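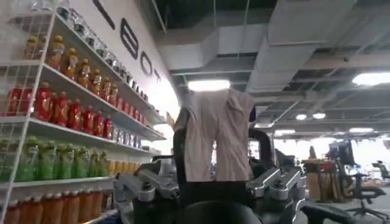
Teaching by Hand: Gathering Examples for a Shelf and Cloth Robot
Final project report, September
Dwynwen Beddoe

Introduction

When I signed up for this project I thought I would be writing software all summer. I did write some, but most of my hours went into moving a robot around with my own two hands, over and over, so that a program could later learn from what I had done. I came away with a lot of respect for the people who do this for a living, and with a much better idea of what makes one example useful and another one a waste of disk space.

The project is called Pladell. Its goal was to put together a small set of demonstrations covering two kinds of everyday handling: taking a drink bottle off a wire shelf, and picking up and folding a piece of cloth. My advisor chose them because they are so different. A bottle keeps its shape wherever you grab it, and a towel is a new shape every time you touch it.

How the examples were gathered

I drove the arms by hand control (we call the control station Brovus, after an older student project that left us most of the parts) while a camera at the wrist recorded the view past the gripper fingers. Each example started with the arm in a rest position and ended when I let go of the object and backed away. The recorder, Astis, saved the video together with the joint positions and the opening of the gripper, and after each take I marked it as keep, unsure or discard.

I had planned to do all the bottle takes first and all the cloth takes second. After a few mornings of that I noticed that I was getting faster but also lazier, reaching for the same row at the same angle every time. So I wrote a little script that told me which color to go for next and which task to do, and I promised myself to follow it even when it was annoying. It was often annoying! Switching back to cloth after a good run of bottles meant getting used to a whole different way of closing the fingers.

What we ended up with

I recorded 482 takes in all. Of those, 313 were bottles and the rest were cloth. I threw out 94 after watching them again, mostly because I had paused too long in the middle to think, and a learning system will happily copy your hesitation along with everything else. Another 49 went into the unsure pile, and I have left them in a separate folder so that whoever comes next can make up their own mind.

Problems along the way

Lighting was the one I underestimated. Clear bottles near a bright white wall are hard to make out in the wrist video, and the same spot can look quite different at 9 in the morning and at 4 in the afternoon. I started spreading each task over the day, which I should have done from the beginning.

Cloth was hard in its own way. From the wrist you often can't tell whether you have one layer between the fingers or two, and I got into the habit of lifting a little, looking, and then going on. I kept those small checking lifts in the data. My lab partner Nikolovski thought they should be trimmed, and we never did agree about it.

Next steps

The first training run is set up but had not finished when this report was due. I would like to see it tried on bottles placed farther down the shelf, where my own examples are thin. The takes, my notes and the script are all in the Pladell folder on the lab drive, and the control settings I liked best are in the file called slow_hands.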